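Semura Fire District Incident Records
Data card, release 2, November 2022

The file lists 2,776 calls answered by the Semura Fire District and its mutual aid partner, the Grinditz Hose Company. Each row is one call, with dispatch time, arrival time, call type and units sent.
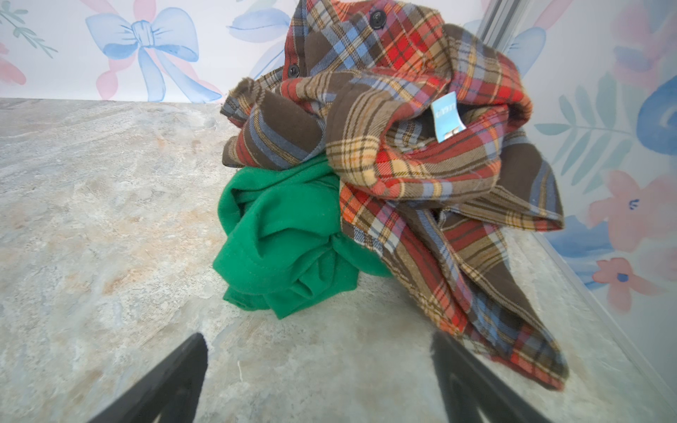
Are medical calls included?
Only those where an engine was sent. Ambulance-only calls are held by the county and are not part of this release.

Street addresses have been replaced with grid cells. Arrival times are missing for 164 rows, mostly calls canceled en route - these fields are blank, not zero.
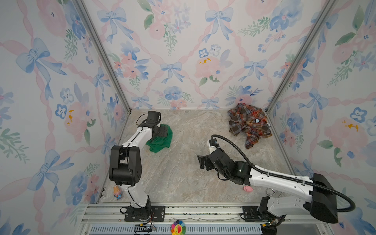
2 min read

Call types follow the district's own list of 34 codes. Codes changed in July, and older rows were recoded by hand. Brush fires along Jiang Road may appear under either outdoor code.

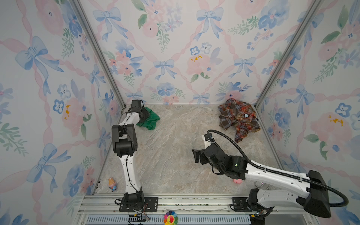 Records and Reporting Office, Semura Fire District

Corrections should be sent to Adelino Leitão, records officer, with the call number and the field in question. The file may be reused with credit to the district. It should not be used to rank individual crews.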